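Felt on a big table keeps shedding and won't lie flat. Glue it or give up?

Posted in Home & Hobby > Tables and Surfaces
Tags: felt, table covering, fuzz, game table

Leandro Montecinos

We have a large table in our shared hobby room in Clostmont that has become the table for everything. Board games, sorting kids' toys, snacks, arguments about snacks. Last December I had the bright idea of covering it in felt so that dice would stop sounding like a hailstorm. I bought a big piece of teal-blue felt off the roll, cut it to fit, rounded the corners with a dinner plate and was very pleased with myself for an evening.

Since then it has developed opinions. It slides when anyone leans on it. It has gone fuzzy and blotchy, and it picks up every crumb within a mile. I have tried double-sided tape (held for 11 days), a rubber mat underneath (smelled like a tire store) and asking people to eat somewhere else (no measurable effect).

I would like it to stay put, but I'd also like to be able to take it off and clean it. Is spray adhesive a terrible idea? And is there any way to slow down the fuzz, short of shaving it?

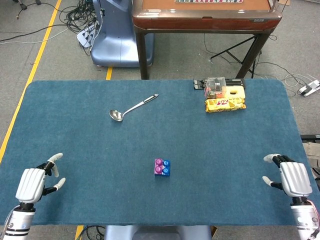 Can small building bricks go on felt without wrecking it?

Plastic bricks are fine on felt as long as you pick them up instead of dragging them. The corners catch on the fibers when they are pushed around, and that raises the fuzz. Put a tray down for serious building and leave the felt for loose pieces.

3 replies, sorted by most helpful

Işık

Spray adhesive is a terrible idea, and I say this as a person who has done it twice. It holds beautifully until the day you want it to let go. Then you get a tabletop with a beard.

What worked for me was making the felt into a fitted cover. You need enough extra to go over the edge and a few inches underneath, so yours may have to be replaced if you cut it to the exact size of the top. Fold the extra over, sew a channel along it, and run a thick elastic cord through. Rounded corners are a gift here, the cord pulls in evenly and you don't get those bulky hospital-bed folds. Mine comes off in a minute.

If you can't face sewing, get the plastic clamps they sell for picnic tablecloths. They are ugly and they work. Put them on the sides where people don't rest their arms.

As for the fuzz: cheap craft felt is mostly pressed together and hoping for the best. A wool blend lasts far longer. A fabric shaver does help, so don't rule it out, but go lightly and stop before you are admiring the table through the felt. Blotches are often just the nap lying in different directions. Brush it all one way with a soft clothes brush and see how much of it vanishes.

Don't machine wash it unless the label says you can. I have a very thick, very small piece of felt that used to fit a table for eight.

Skevolstead

Glue it. Life is short.

Elside

I wouldn't glue it, whatever the gentleman above says.

Try a thin layer of non-slip shelf liner, the open mesh kind, under the felt. It isn't the same as the solid rubber mat, and the one I bought had no smell to speak of. Vacuum with the upholstery tool every week or so, low suction, hand flat on the cloth so you don't inhale the whole thing. For crumbs in between, a lint roller. Grease is another matter: dab on a little cornstarch, leave it overnight, brush it off. Anything sugary needs cold water and a cloth, and no scrubbing, which only makes a fuzzy spot with a stain in it.

You could also put a cheap vinyl cloth over one end and call that the snack end. We did. People respect it until the second bag of chips.

Leandro Montecinos

Thank you, both of you, and also Skevolstead. Brushed it all in one direction last night and it looks a good deal less diseased. The mesh liner is next. I measured for the fitted cover and I'm 3 inches short on every side, naturally, so that will be a new piece of felt, wool blend this time. Does anyone know if the elastic cord has to be the round kind, or will flat do?

Işık

Flat is fine if the channel is wide enough. Round is easier to pull through. Pin a safety pin to the end and don't let go of it.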